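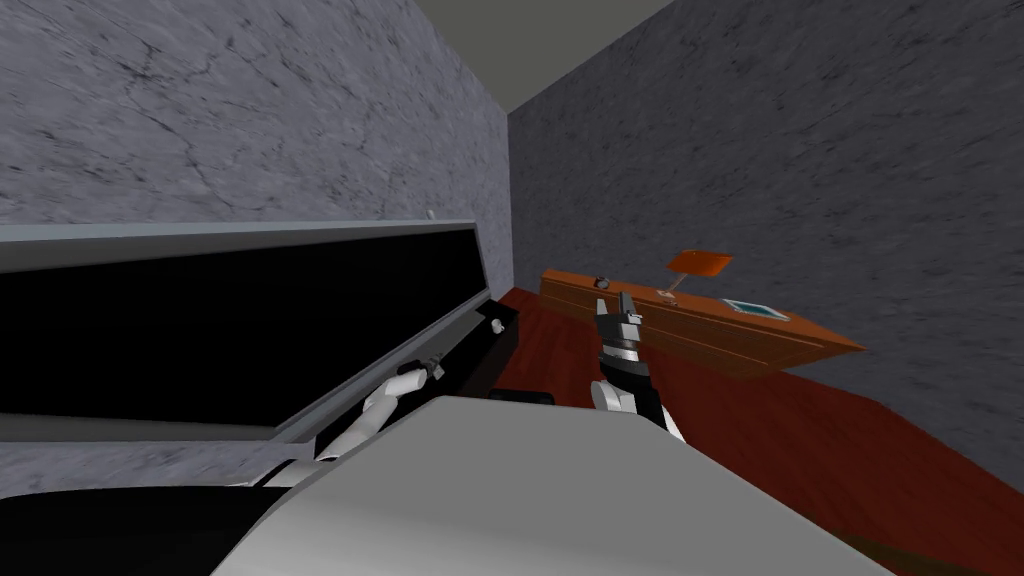
Clerndale Listening Room
Second progress report to the Galanis Fund
Submitted by Chrysoula Zacharopoulos, project lead

Summary for readers with a meeting in five minutes: the drop-in is open, people are using it, we are under budget on everything except tea, and we need to talk about the evening sessions.

Drop-in sessions
You funded us to offer a place where adults in Clerndale can talk to a trained listener without a referral, a form or a diagnosis. We have kept our word on the first and third. The form crept back in. It began as one line for a first name and by May had grown to two pages, one of which asked people to rate their hopefulness before they had sat down. Several of them rated it quite low, and having read the form I could see their point. It is now back to a first name and a box to tick if you want a call next week.

We have held 100 one-to-one conversations since the last report. Our target was lower, and I would love to claim credit, but a good part of the increase came after the clinic on Gunach Street cut its walk-in hours. Most visitors come once or twice. A smaller group comes every Friday and has started saving seats for each other, which was nowhere in our plan and may be the best thing we have done.

Listener training
Stavros Christodoulou ran the course over 6 weeks. Of the 20 people who signed up, nearly all finished. The hardest session, again, was the one on silence. Trainees are asked to let a pause go by without filling it, and I can report that a room full of kind people will do almost anything to avoid this, including offering each other mints.

We have added more time on when to pass someone along to professional care. Two listeners told us they had worried about getting this wrong, and the handout we gave them was vague. The new one has phone numbers at the top and far fewer paragraphs by me.

Evening sessions
These have not worked. We opened on weeknights at 7 p.m. for people with day jobs, and the people with day jobs went home and had dinner. On several nights the listeners listened to each other. We would like to move the remaining evening money to a lunchtime phone line, and we ask for your approval before we do it.

Records
The switch to Indar for booking is finished. It sends reminders, and for a short time it sent them at 4 a.m., a poor hour to hear from a service for anxious people. Stavros has fixed the setting.

Next quarter
We will start a group for family members who look after someone with depression, train a second set of listeners, and write to you with attendance figures for the phone line if you agree to it. The budget sheet is attached. The tea is on line 14.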